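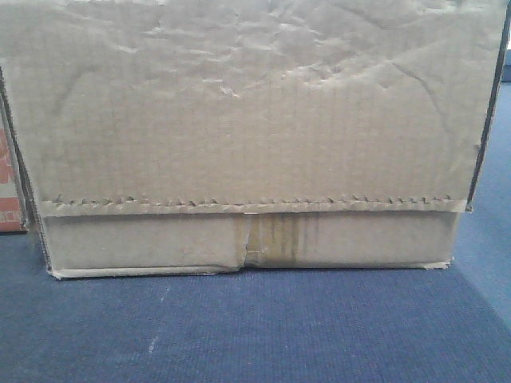 Home | Features | Money | Workshop | Letters | Subscribe

What the Quote Leaves Out

By Ayodele Chukwu

I had a spreadsheet. I want that on the record, because everything I'm about to tell you makes it sound like I bought a packing robot the way other people buy ice cream. I had a spreadsheet with tabs! One tab was called "Arm," one was called "Everything Else," and the second one had four lines in it. It has a lot more now.

We run a small mail-order business in Stullum, selling refills and spare parts for water filters. The work is dull to describe. A big carton comes in full of little boxes, somebody opens it, somebody takes the little boxes out, and the little boxes go into padded mailers. On a decent day in June we send out 300 orders, and by the end of one of those days my wrists feel like they belong to a much older woman.

So I started asking for quotes. The first one, from a company called Skomino, was for a whole enclosed cell with a conveyor and a light tower, and I closed the email so fast I nearly hurt myself. The second was from Stiltberg, who lease small arms by the month, and that's the one that got me thinking I could do this.

Their number was friendly. Then I called Faustine Mallet, who set up a similar arm at Iyamu, a candle supply place a couple of hours from us, and she laughed at my four lines. She wasn't mean about it. She asked me what the arm was going to stand on. I said, well, the table. She asked which table, and whether I'd ever leaned on it.

I went and leaned on it. It moved.

The new stand was $3528 with the plate drilled and the leveling feet, and that's before anyone had bolted a thing to it. I could have gone cheaper with a welder friend and a weekend, and plenty of people do, but I didn't have the friend. If you're building a budget, put the stand near the top of the page and get it priced before you fall in love with an arm.

Floors are the next thing. Ours is carpet in the front half, left over from when the unit was an office, and concrete in the back. Carpet is lovely to stand on all day and lousy under anything that has to stay put to within a hair. I'd penciled the arm in by the front windows (the light's nice there, what can I say). Moving it to the back meant running power along one wall, and the electrician was another line in the tab.

But the expense that really surprised me was cardboard. I'd been thinking of a carton as a rectangle with a size. The Stiltberg rep sent a form asking for length, width and height, and I filled it in like a good girl from the supplier's sheet. Faustine told me to go look at what we had on the floor instead, and bring a notepad. Cartons get wrinkled faces. They tear along the bottom, they split at a seam, they pick up brown streaks, and one edge ends up looking like it was opened with a bread knife. A person picks up a box like that without a thought. A suction cup wants a smooth patch, and a crumpled panel doesn't have many to offer.

So that gave me three choices, and I priced all of them. I could pay for a fancier gripper. I could ask our supplier to switch to a heavier carton, which they'd do for a bit extra per box if we took 200 at a time. Or I could leave the big cartons to human hands and let the arm handle only the little boxes, after somebody had tipped them into a tray.

I went with the tray. It felt like giving up for a day or so, and then I did the math and felt much better. Opening cartons takes us almost 30 minutes a day, all told. The mailers eat up everything else! I'd been about to spend serious money on automating the part that wasn't hurting anybody.

A few other lines that have crept into the second tab, in no special order: a spare set of suction cups, two days of training (they quote one, take two), a call to your insurance company, a folding screen for the side where people walk past, and something for the weeks when the arm is in but isn't earning yet and you're still paying your packers, as you should be. I also put in lunch for whoever comes to install it. Faustine insisted.

If you're leasing, read the part about who pays for shipping when the thing goes back. Ours said we did, in a paragraph about something else. I asked them to split it and they agreed in one email, so now I ask about every paragraph.

The stand arrives next month and the arm a couple of weeks later. I'll write again once it's been running a while, with the real numbers next to the guesses.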